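Home | Forums | Troubleshooting logs | Guides | Sign in

Slow drain + gurgling in the kitchen sink — my whole log, start to finish (mostly)

Posted 17 August 2023 by the homeowner
131 views | 40 comments | Share

Okay, so I promised in the other thread that I'd write this up properly, and it got long. The house has a single-bowl kitchen sink, a dishwasher that shares the drain, and a laundry standpipe on the other side of the same wall. Everything was fine until June, when the sink started taking its sweet time to empty and the dishwasher began burping water up into the bowl at the end of a cycle. Lovely thing to find with your morning coffee!

I'm on a Piritix under-sink kit (trap, tailpiece and the side inlet for the dishwasher, all plastic, all hand-tight nuts). The pipe in the wall is older and it's metal as far as I can feel with a finger. That matters later.

What it was doing when I opened the ticket

- Full bowl took ages to go down, with a gurgle right at the end
- Dishwasher backed up into the sink but never onto the floor
- Bathroom sink and tub were totally normal
- Smell came and went, worse after laundry

Step 1. Plunger

Everybody's first answer, so I did it first. I clamped the dishwasher hose (a small bar clamp and two scraps of wood), filled the bowl a few inches and went at it. It drained faster for one evening and then went straight back to being slow. I tried again the next day and got nothing at all except a wet shirt.

Step 2. Trap off

Bucket under, nuts off, trap into the bucket. It had some gunk in it but you could see daylight through it. I scrubbed it anyway in the utility tub with an old toothbrush. One of the washers had a nick in it, so I replaced that with one from the Piritix spare bag. Put it all back, ran water, same slow drain. I was a bit mad about this because I'd been so sure it was the trap.

Step 3. Asked Rakena support

Rakena is where I bought the kit, and they do have a support chat. They asked for the length of the run from the sink to the wall and whether the trap arm slopes. I measured and sent it over. Their reply was that the slope looked fine on their end and to "check for obstruction downstream," and then they closed the ticket! I reopened it. They closed it again with the same line. To be fair to them, they turned out to be right, but I'd have liked somebody to say what downstream meant in a house like mine.

Step 4. Hand auger, first try

Borrowed one. Took the trap arm off and fed the cable straight into the wall pipe. It went in easily, then hit something, and I cranked and cranked and it just sat there and bounced. I figured that was the clog. It wasn't, it was the first elbow. If your cable stops pretty much right inside the wall, back it up a few inches, keep turning the crank while you push gently, and it'll find its way around. I wasted a whole afternoon on that elbow.

Step 5. Checked the vent

The gurgling had me convinced it was a vent problem, and a lot of you in the comments thought the same. I'm not crazy about ladders but the roof on that side is low. Looked down the vent with a flashlight, ran a garden hose into it with the sink running downstairs, no backup, no bird's nest, nothing. So I crossed that off. I do think the gurgle was air getting pulled past a partial clog, but I'm no plumber, so take that for what it is.

Step 6. Hand auger, second try

Longer cable this time, the Holtora one with 50 feet in the drum. Way more than I needed but it's what the rental counter had. Got around the elbow, kept going, and then felt it go soft and heavy, which is completely different from hitting metal. Cranked through it, pulled back, and up came the nastiest gray felt you've ever seen. Grease and laundry lint, all matted together. I did that four times until the cable came back mostly clean.

Flushed it with the hottest water the tap would give me, bowl after bowl. It went down with a proper whirlpool. I may have cheered.

Step 7. Leak check

With everything back together I put dry paper towel under each nut and ran the water hard, then filled the bowl to the top and let it all go at once. The joint at the wall was weeping. Took it apart, flipped the tapered washer (I'd put it in backwards, yes, really) and tried again. Dry.

While I was down there I also cleared out the cabinet. There were half-used bottles in there from before we moved in, and I'd like less of that in the way next time I need to get at the trap. Empties are getting sorted on the table before they go out to recycling.
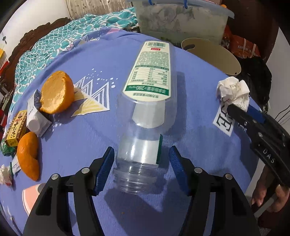 Step 8. Dishwasher side

One last piece. The dishwasher hose was lying flat along the cabinet floor with no high loop, so sink water could run right back down it. I strapped it up as high as it would go under the countertop with a screw-on clip. Ran a full cycle and stood there like a weirdo watching the bowl. No burp!

Where things stand

Sink drains fast, dishwasher is fine, smell is gone. I've got a mesh lint catcher on the washer hose now and I wipe greasy pans with a paper towel before they go anywhere near the sink. I'm marking this one as solved for now, but I'm leaving the thread open until I've done a few heavy laundry days in a row.

A few answers to stuff from the comments

- No, I didn't use drain cleaner. I had the pipe open in front of me and I didn't want that on my hands or in the bucket.
- Whoever quoted me 2000 dollars to open the wall — I'm glad I waited!
- The rental auger was a hand crank. I never tried it with a drill.
- Yes, you can go in through the laundry standpipe instead. I thought about it, but the sink side was easier for me to reach.
- I still don't know how far the shared section runs before it meets the main line. If anybody has a similar layout and has found their cleanout, please post where it was. Mine might be behind the water heater and I haven't moved the shelving yet to look.

Back to Troubleshooting logs | Older | Newer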